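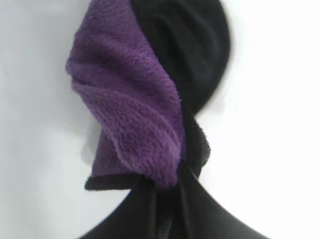
Wrist view, purple/black fleece, gathered and held in the gripper.

Tisura soft goods set — README

Rough notes so people can start using the data. Will get cleaned up in July, maybe. Questions to Margit Kun.

What it is

Teleop demonstrations of one arm picking up and handling cloth. Fleece, towels, knit hats, thin blankets. Collected at Ullar for the Jorkora grasp policy, but nothing in the format is tied to Jorkora. 620 episodes, 4 operators.

Tasks

pick_any: grab the cloth anywhere, lift, hold
pick_edge: same but by a hem or border
drop_flat: lift, move, lay down as open as you can get it
regrasp: put down and pick again at a different spot

Task name is in the episode header. Older episodes say "pick" only, treat as pick_any.

What's in an episode

Wrist camera video, overhead video, joint positions, gripper opening, operator commands. Timestamps all from one clock, no need to re-sync. Wrist and overhead have seperate frame counts, don't assume they match — use the timestamps.

The wrist camera moves with the gripper so the fingers always come up from the bottom of the view. Crop if you don't want them. We didn't crop, the model did worse without them (Cheng-en's runs, small test, don't quote it).

Labels

success: 0/1, set by the operator right after the episode
grasp_type: pinch, bunch, edge, unknown
faces: one or two. Two means the cloth shows a different color on each side
twist: 0/1, cloth wound around itself during the hold

grasp_type was re-checked by Sum-yee Hsueh on 400 episodes. The rest is whatever the operator typed. Bunch vs pinch is fuzzy, we argued about it a lot, rule we ended on: if folds from more than one side run into the fingers call it bunch.

Known problems

Dark cloth against the black gripper. Hard to see where one stops and the other starts, masks are bad there. Auto masks also like to split two-color cloth into two objects. Fixed by hand in the re-checked part only.

Background is plain and very light in nearly everything. Bright side can wash out cloth edges. Don't expect a policy trained on this to cope with a messy table.

Gripper opening reads a bit high when closed on thick fleece. That's the fabric, not a calibration error, please stop filing it.

Failures are under-represented. Operators were told to keep them, some got deleted anyway before Hervé Sabatier turned the delete key off.

One batch has the overhead stream frozen for the last few seconds. Flagged overhead_bad in the header. Wrist is fine.

Splits

Train / val / test by item, so no cloth appears in two splits. Please keep it like that. Random splits give you nice numbers that mean nothing.

If adding episodes

Shake the cloth out between episodes, then drop it, don't place it. Change item every 5 episodes. Keep the misses. Fill in twist even when it's 0, blanks break the loader.
Don't touch exposure on the wrist camera.

Loader is in tools, needs the config file next to it. Wai-kit Lam has a faster one, not merged yet, ask him.

Use

Internal and partner use for now. Marchetti has a copy of the first release, without the faces and twist labels. If your numbers dont match theirs, check that first.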